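4.2 Sorting cans into clear bins

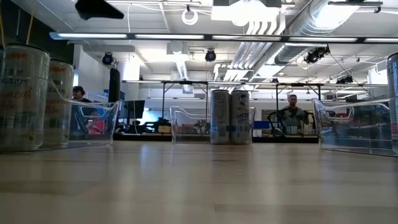
Figure 3. The can-sorting workspace, with three clear plastic bins on the wooden tabletop and beverage cans placed near them.

I'll admit that can sorting was supposed to be the easy task in this paper. We'd already run Treko on soft toys and folded cloth (Section 4.1), and I wanted something boring to use as a baseline, a task where I could say "pick up the can, put it in the bin" and move on to the ablations. Then the first set of results came back and I ended up spending most of February on it.

The setup is simple enough. At the start of every trial there are cans standing on the table and open clear bins behind or beside them, as in Figure 3, and the policy gets a short instruction naming one can and one bin. It has to grasp the right can, carry it over, and let go with the can inside the walls. We count a trial as a success only if the can ends up in the named bin and none of the other cans has been knocked over. That second condition is stricter than what we used in the earlier Zalska experiments, so please don't compare the two numbers directly (I did this myself in an early draft and confused everybody, me included).

Why clear bins? Mostly to make life hard for the depth channel. A transparent wall gives you a bright line along the rim and then a whole lot of nothing, plus whatever part of the room happens to be showing through it. With the opaque bins we started with, every method we tried did fine and there was nothing to write about. With the clear ones, the methods spread out nicely. Shiny cans add their own trouble, of course, and I'd love to claim we planned that part too, but cans were just what we had plenty of.

We collected 1,209 demonstrations for training. Can positions were shuffled before each one and the bins were nudged around a bit, so there's no fixed spot the policy could memorize. Of these, 341 include at least one correction, meaning the operator went for a grasp, missed, backed off and tried again. Our first instinct was to throw those out. I'm very glad we didn't! Training without them gave a policy that looked smooth and confident right up to its first missed grasp, and then it would carry an empty gripper all the way to the bin and open it over nothing. With the corrections left in, the policy retries, sometimes more than once, and it does so from sensible poses.

For evaluation we ran 30 trials per method, using the same list of start layouts for all of them. Treko failed on 9. The Zheng baseline, which uses the same action head but predicts from color images alone, failed more often, and its failures had a different flavor – it nearly always picked the right can and then clipped a bin wall on the way in. I went back through the logs for Treko's 9 failures one by one, and most of them happen at the grasp, usually when two cans are standing side by side with very little room between them. The fingers go in at a slightly wrong angle and tip the neighbor. Only a couple were wall collisions, which I read as decent evidence that the rim features described in Section 3.3 are doing their job.

One thing I keep getting asked is whether the policy reads the labels. I don't think it does, at least not in any way I'd call reading. When we turned the cans so that the fine print faced the camera instead of the front design, instruction following got noticeably worse for Zheng and somewhat worse for Treko. So color and the general look of the can seem to carry most of the load. We didn't train with any deliberate label rotation, and adding it would be the first thing I'd try if I were starting over.

We also tried swapping in the Favov grasp scorer as a filter on top of Treko, hoping it would catch those bad angles between neighboring cans. It did catch some of them, but it also rejected plenty of perfectly good grasps and slowed everything down, and the gain on the 30 layouts was too small for me to feel good about reporting it as an improvement. The numbers are in the appendix for anyone who wants them. My guess is that the scorer would need to see some shiny objects during its own training before it's much use on this task.

A last note on the background. We left the rest of the workspace as it was, so people and equipment can appear behind the table during both training and evaluation. We didn't mask any of it. Section 4.3 repeats the sorting task with a plain screen behind the table, using the same layouts and the same trained weights.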